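Pomgate Order Terminal: review for small takeaways

Reviewed by Nighat Rind
Last updated 2018-12-31

The Pomgate is a countertop order terminal for takeaways that take orders by phone, through their own website and across the counter. It consists of a touchscreen, a receipt printer in the same housing, and a separate power supply. There is no cash drawer, but there is a socket for one. It was tested at a single-branch noodle takeaway from October onwards and processed 1,733 orders in that time.

Setting up

The terminal connects by network cable or wireless. We used the cable. First start-up asks for the shop name, opening hours, delivery area and tax settings, in that order, and will not let you skip any of them. The menu can be typed in or loaded from a spreadsheet. Loading is quicker, but the column headings must match the template exactly, including capital letters. A failed load gives the message "File not accepted" and no line number.

Extras and options have to be attached to each dish one at a time. On a menu where every main comes with a choice of rice, this is the slowest part of the job.

Taking orders

Web orders arrive with a tone and stay at the top of the screen until accepted. The tone has three volume levels. Only the loudest could be heard over the extractor.

Phone orders are entered by hand. Typing the customer's number brings up the last address and the last order, and repeat orders go through in four taps. Two people cannot work on separate orders at once — the second has to park the first, and parked orders are shown by time only, with no name.

Closing the shop to new orders is done from the main screen. You can pause delivery alone, pause everything, or set a time to reopen. The website showed the change on the next page load in every case we tried. Orders already paid for but not accepted are held in a list for refund, and the refund itself must be sent by hand.

Printing

The printer takes standard thermal rolls. It holds a roll of up to 50 metres, and the cover closes firmly. Text is sharp and the allergy note prints in bold on its own line. The kitchen copy and the customer copy can be laid out separately, although the type size is shared between them. Kjell Engebretsen, who fitted the unit for us, recommends leaving a gap behind the housing for the cable, which leaves at a right angle and will not bend flat.

End-of-day report

The report lists takings by payment type, refunds and cancelled orders. It can be printed or sent by email as a plain table. Discounts are taken off before the totals are shown, so the full menu value has to be worked out separately. Our bookkeeping package read the file after the date column was changed.

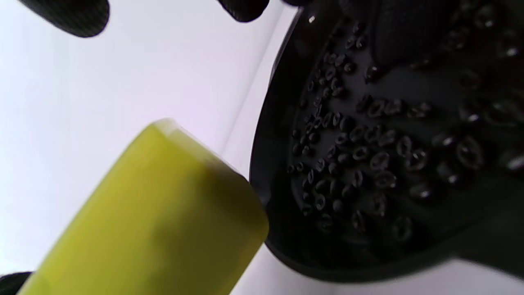
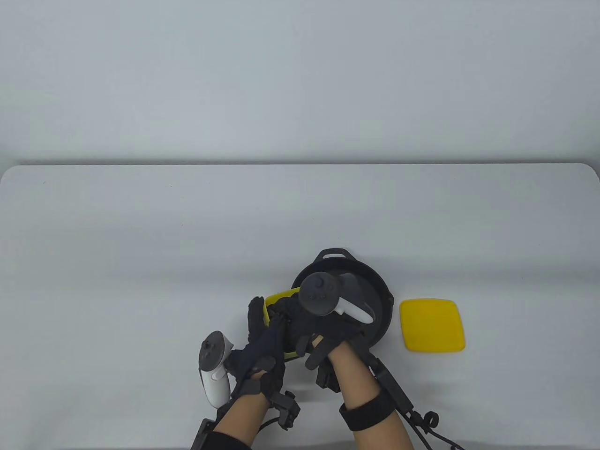

Compared with others

The Hitard has a larger screen and handles two users properly, but its printer is a separate box with its own power lead. The Forsberg is cheaper to run and has no way to pause delivery alone. Wirkus sells software only, for use on your own tablet — worth a look if you already have a printer that works.

Verdict

Suitable for a shop with one person on orders. For two, choose the Hitard. We would like to see names on parked orders and a line number on failed menu loads.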